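Project report: House Rules for Hand-Held Gripper Recording
Plidbridge student group, draft 2, November

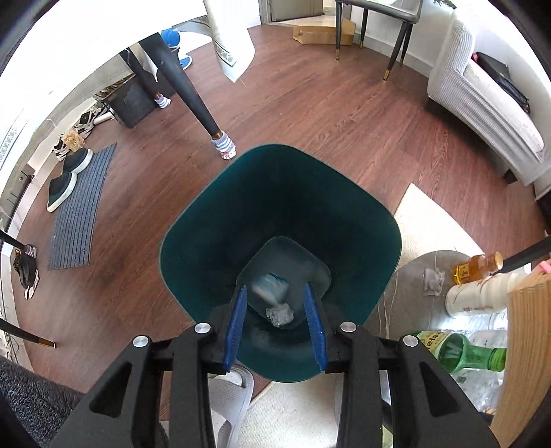

One reply to draft 1, from Rerov, was that a rule you can't check afterwards isn't a rule, just a wish. Fair. So we cut a lot.

Kept, 13 rules out of 20. Main ones:
Fingers open before going into any bin.
Private stuff (mail, faces, medicine) off the tables first.
Stop if a pet or kid comes in. No exeptions.

57 clips checked against the list. 20 failed, mostly the private stuff rule. Wording still to vague there, will fix before the Ashour review.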